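Memory, drives and a very patient arm

2020-07-10

The coffee at Winmont's open day ran out early, and I missed the refill completely, having parked myself beside the Grarnus bench. Its job is one I've sworn at for years: the insides of a desktop computer! A big tower lies open on its side, and the robot works from a gray fixture next to it, where the parts sit in slotted holders. I watched the gripper come straight down to a thin green module, narrow fingers first, and found myself leaning in with everyone else.

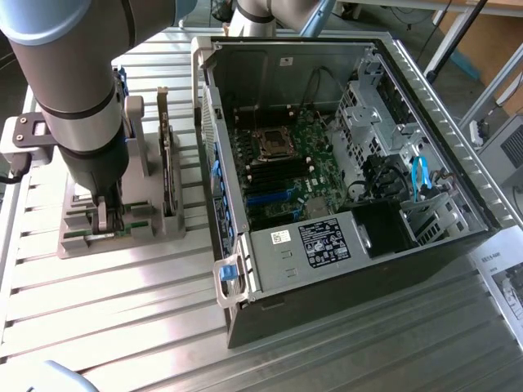
A visitor from Stosent wondered aloud whether it would cope with a dented case, and said that in their repair shop no two machines come in alike. Fair point, and the Farahani lab team, who have been at this since December, took it well. Their target is 20 machines a day, and the program already runs to 590 steps.

What I loved was the part over the motherboard. There's so little room in there, with cables bunched up by the drive bays, and the gripper hangs right beside the processor socket.
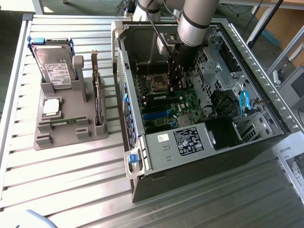 Getting there

Winmont is a 20-minute walk from the station. The hall holds 600, and entry is free.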